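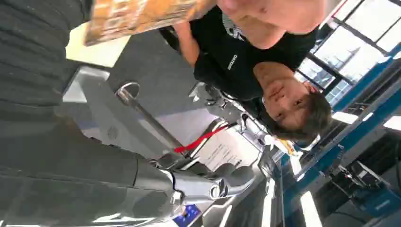
Gray carpet, shared office room

Furniture and Fittings > Seating > Casters and bases

rdurrani
The room has gray carpet, speckled light and dark, coarse to the touch, laid straight onto the slab in 2008. It is Koditix tile according to the invoice. The chairs are Vadico task chairs with a five-spoke metal base, gas lift, twin-wheel casters on grip-ring stems. We also keep books in there and things get moved between the desks and the shelves all day, often by somebody who stays seated and pushes off with one foot.

Problem: the chairs do not roll well. From a standstill the casters turn sideways before they line up, the base jerks, and then it moves. Once moving it is acceptable. On the hard floor in the hallway the same chairs roll without effort, so I don't think the bearings are at fault.

Options as I see them:

1. Replace the casters with a larger wheel.
2. Put a chair mat under each desk.
3. Replace the carpet in the work area with something flatter.

Option 3 is not going to be approved. I would like opinions on 1 versus 2.

D_Gillies
Which tread is on the casters now? If they are the soft kind, that is most of your answer. Soft tread (usually a rubber or urethane band, often a different color from the wheel) is meant for wood, vinyl and laminate. Hard tread (bare nylon) is meant for carpet. Manufacturers ship one or the other depending on the order code, and the person who placed the order usually left it on the default.

Press a thumbnail into the rolling surface. If it gives, it is soft.

rdurrani
Thumbnail leaves a slight mark. Soft, then. The order was placed through Kopecký before I started and the code on the packing slip doesn't say anything about floor type.

D_Gillies
Get hard nylon in the same stem size and stop there. A mat will move around on tile unless it has cleats, and cleats will lift the tile edges if the adhesive is the releasable type.

peter.krajci
I disagree with part of that. Tread hardness matters, but wheel diameter matters more on a coarse surface. A small hard wheel still sinks between the loops. The resistance at the start comes from two things: the wheel climbing out of the dent it has made while the chair was parked, and the fork swiveling around to trail in the new direction. A larger wheel makes a shallower dent. Swivel resistance depends on the offset between stem and axle and on how wide the contact patch is.

Before anybody buys anything, check the swivels. Turn the chair over, hold the base, and flick each caster around its stem with one finger. It should make at least one full turn freely. In an office with carpet you will usually find hair and carpet fiber wound around the axle between the twin wheels. This takes a pair of tweezers and a seam ripper.

D_Gillies
Larger wheels raise the seat. With the gas lift already at its lowest setting the shorter people in the room will have their feet off the floor, and they are the ones who push off with one foot. I have seen this change made and then reversed.

peter.krajci
It raises the seat by half the increase in wheel diameter plus whatever the fork adds. For the next size up that is small. Measure the shortest user's seat height first. I am not recommending the big skate-type wheels.

a_kovacik
I look after rooms with the same kind of carpet, so a few notes on that side of it.

Tile laid in 2008 will have traffic lanes. The loops between the desk and the shelf are flattened and the loops under the desk are not. A chair parked at the boundary has some casters on crushed pile and some on standing pile, and it will pull to one side when pushed. People report this as a bad chair.

To check for it, vacuum the area, then sight along the floor with a lamp set down low. The lanes show up as a change in sheen.

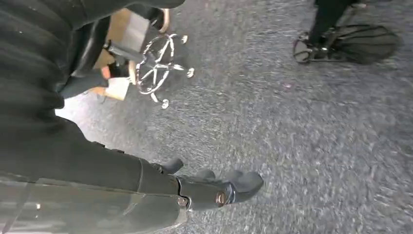 Also run a hand over the tile joints. If one edge stands proud, the leading caster stops against it and the base pivots, and that feels the same from the seat as a stiff swivel. On releasable adhesive you can lift the offending tile, scrape the slab, and put it back. Rotate it a quarter turn when you do and the nap will look wrong for a while. Swap it with one from under a cabinet instead if appearance matters.

Vacuum against the nap, then with it. A brush head helps. Steam will bring some of the loops back, but I would not do it on the older bitumen-backed tile. Check the backing before you bring any heat near it.

rdurrani
Thanks. Results so far:

Swivels: I turned two chairs over. On the first, all the casters flick around freely. On the second, two casters were stiff and both had a felt of gray fiber packed around the axle. Cleaned with tweezers as described. The second chair now starts noticeably easier than before, but is still not as good as in the hallway.

Joints: one raised edge, in the lane to the shelves. I have not lifted it yet.

Backing: black and slightly tacky at the corner I pulled up. I assume this is bitumen, so no steam.

t_simek
Black and tacky can also be old pressure-sensitive adhesive that has picked up dirt. Scrape a bit from the middle of the tile, away from the glue. If the backing itself is black all the way through and gets brittle when cold, treat it as bitumen. No steam is the right call either way until you know.

On the original question, I would do the casters and skip the mats. We had mats in a book-processing room and they caused their own trouble. Dropped things slid off under the desks, the lip caught the wheels of the book truck, and anyone who rolled past the edge had to bump back over it. Iltska sells a hard nylon twin-wheel caster with a grip-ring stem that fits most bases. Order one set and run it on one chair for a couple of weeks.

D_Gillies
Agree on ordering one set first. Check the stem diameter with calipers and not with a ruler. The common sizes are close enough to look the same and the wrong one will either fall out when the chair is lifted or split the socket.

peter.krajci
Is the Iltska caster available in the next diameter up? If so I would buy one set of each and compare. The cost of the second set is low next to the cost of fitting out the whole room with the wrong one.

t_simek
It is listed in both. I have only used the standard size.

a_kovacik
One caution about hard nylon. It is louder over tile joints and it will mark the hallway floor if that is vinyl. If the chairs leave the room regularly, you are moving the problem. Ask people to carry them, or keep one chair on soft tread for the hallway and label it.

D_Gillies
Nobody carries a chair.

rdurrani
The chairs go out to the hallway a few times a year, mostly in May when the shelves are emptied for inventory. The hallway is sealed concrete. I'm not concerned about marks there.

Ordered one set of each diameter. Stem measured with calipers, matches the listing.

a_kovacik
Sealed concrete is fine. Reset that raised tile before you do the comparison or you will be comparing the tile.

rdurrani
Tile lifted and reset. There was a ridge of old adhesive under one edge, scraped flat. I swapped it with one from under the file cabinet, and the replacement is visibly darker than its neighbors. Nobody has remarked on it so far.

Casters arrived and are fitted, standard diameter on one chair and the larger on another. To get the old ones out I used a pry bar with a rag over the base and pulled straight along the stem. One grip ring stayed in its socket and had to be picked out with needle-nose pliers.

First impression, starting from parked: both are better than the soft tread. The larger one starts with less of a jerk. The standard one is quieter, which I did not expect.

peter.krajci
Check whether the louder one is seated fully. A stem that has not clicked home will rattle. The shoulder should sit flush against the underside of the spoke.

rdurrani
Two of them were not flush. Pushed in with my weight on the base until they clicked. Noise is now the same for both, as far as I can tell by ear.

Seat height on the chair with the larger wheels is acceptable to everyone who has tried it except one person, who is keeping the other chair. I will order the larger size for the rest.

D_Gillies
Keep the old soft set in a labeled bag. You will want them if the carpet is ever replaced.

t_simek
And write the order code on the bag for the new ones too. Kopecký will ask for it.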